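Kabelbinder-Set Katska aus Klettband, wiederverwendbar

Wer bei uns schon länger mitliest, der weiß, dass wir eine Schwäche für die kleinen Dinge haben, die man jahrelang nicht vermisst und dann plötzlich in jedem Zimmer braucht. Das Klettband-Set Katska gehört ganz eindeutig dazu! Es besteht aus weichem, beidseitig haftendem Band, das sich um Ladekabel, Verlängerungen, Lichterketten und sogar um den Gartenschlauch legen lässt, und das man im Gegensatz zum klassischen Kabelbinder aus Kunststoff immer wieder öffnen kann, ganz ohne Schere und ohne Flüche.

Im Set liegen Bänder in drei Längen, dazu die Beschriftungsfähnchen von Trokport, die man einfach auf das Band schiebt (ein weicher Bleistift reicht, und wer umzieht, radiert und schreibt neu). Die kurzen Bänder nehmen wir selbst gern für Kopfhörer und Ladekabel, die mittleren für Lampen und Lautsprecher, und die langen sind wunderbar, wenn im Januar die Lichterkette vom Balkon kommt und im Dezember bitte ohne Knoten wieder hinauf soll.
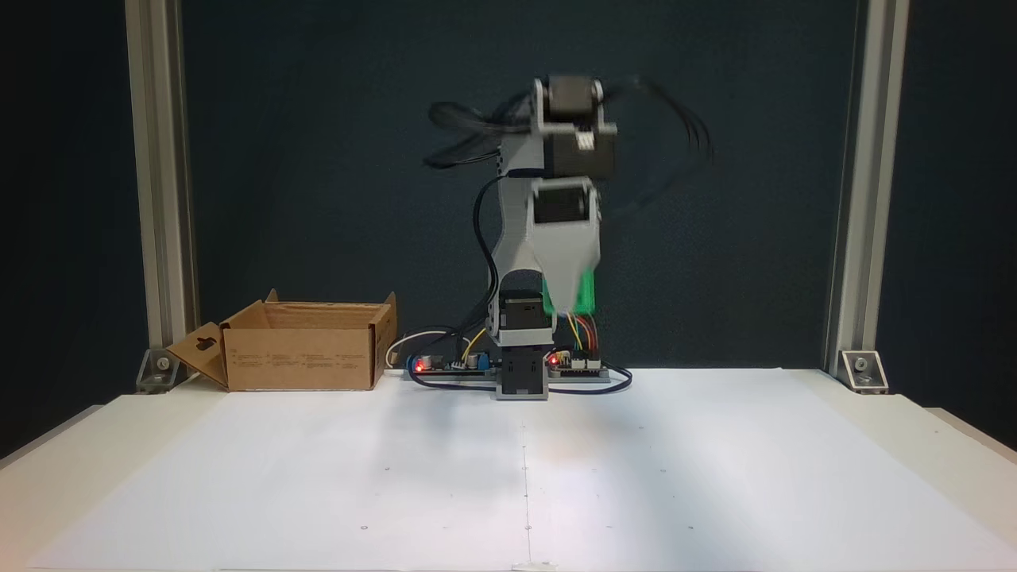

Am meisten Freude macht das Katska-Band am Schreibtisch, denn dort kommt ja doch alles zusammen: Lampe, Bildschirm, Ladegerät. Unser Rat ist, immer vom Gerät zur Steckdose hin zu arbeiten und lieber öfter locker zu bündeln als einmal ganz fest. Dicke schwarze Stromkabel und dünne Litzen gehören dabei nicht in dasselbe Bündel. Wo schwarze Kabel in weiten Schlaufen nach links und rechts ausschwingen und daneben orange, gelbe und blaue Steckbrückenkabel zur Platine laufen, bekommen die bunten ein eigenes kurzes Band, und zwar eines mit etwas Luft. Teile, die sich bewegen, brauchen ihre Schlaufe nämlich, also bitte erst hinter der Schlaufe bündeln!

Lambros Nikolaidis aus unserem Lager hat sein Set seit fünf Jahren im Gebrauch und schwört auf die Farbe Schiefer, weil man darauf keinen Staub sieht. Ich selbst bin bei Sand geblieben, das passt so schön zum Holzboden. Waschen darf man die Bänder übrigens auch, von Hand und lauwarm, danach flach trocknen lassen und Fusseln mit einer alten Zahnbürste ausbürsten.

Farben: Schiefer, Sand, Moos
Bandbreite: 2 cm
Inhalt: kurze, mittlere und lange Bänder, Beschriftungsfähnchen Trokport
Passend dazu: Kabelkanal Ellery, Steckdosenbox Fekier
Lieferzeit: 3 bis 5 Werktage

Das Band Moos ist zurzeit nur in der mittleren Länge einzeln nachbestellbar.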